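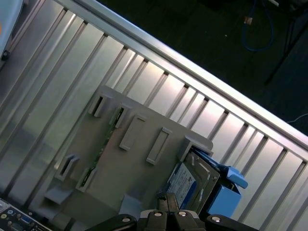
Fastora asked, after reading the last report, whether the perception work could be called finished once the pose estimate was within tolerance on the bench, or whether it would have to be reopened when the planner changed.

We expect to reopen it, and the schedule below allows for that. The two modules share a calibration file and a common set of frames, and a change to either can move the grasp target.

Grisari software, progress report to Fastora
February 14, 2018

Perception

The pose estimator now runs at 10 Hz on the wrist camera stream. It fits a model of the drive and its carrier to the edges it finds, then passes a pose and a confidence value to the planner. Most of the effort this period went into reflections. The ribbed metal we work against has long bright highlights, and the old edge filter treated them as edges of the drive housing. The new filter groups parallel lines that repeat at a regular spacing and gives them a low weight. It is slower than the old one and uses more memory, but it fits in the time we have per cycle.

The light blue carrier handle is a better landmark than the housing. Its color separates well from silver and gray, so the estimator looks for it first and uses the housing edges only to refine the angle. This will not carry over to carriers in other colors. We have added a settings file where the landmark color can be changed without a rebuild.

We replayed 200 recorded approaches through the new estimator. The remaining bad fits are mostly cases where the handle is partly hidden by the fingers on the final approach. At that point the module now holds the last good pose and marks it as old — the planner decides whether to go on or back off.

Planning

The planner was moved to the Moteva library during this period. The move took longer than we had allowed for. Moteva stores joint limits in a different order from our old code, and the conversion had to be written and tested by hand. Paths are now checked against a collision model of the work area that includes the drive bracket and the open chassis near it. The bracket model was measured by hand and still lacks the small ledges along the lower edge. We keep a clearance of two millimeters around it until those are added.

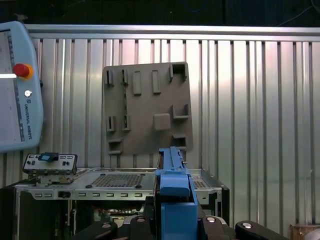 What happens when the planner cannot find a path?

The arm stays where it is, the request is written to the log with the reason, and the operator gets a message on the workstation. The planner does not retry with looser limits.

Control

The approach speed is now set by the confidence value. Low confidence gives a slow approach, and below a set threshold the motion is not started. Force limits during the pull are unchanged. We have not tuned them for the new paths and would prefer to leave that until the bracket model is complete.

Tooling

The log viewer supplied by Zarei can now show the camera stream and the planned path on the same timeline. Exporting a log is still a manual step. The test scripts run on every change to the main branch, except the replay test, which takes too long and runs overnight.

Delays and next steps

We are two weeks behind plan, all of it from the library move. No change to the budget is requested. Next we will finish the bracket model, repeat the replay test with a carrier of a different color, and start on force tuning. The force results should be ready for the April report.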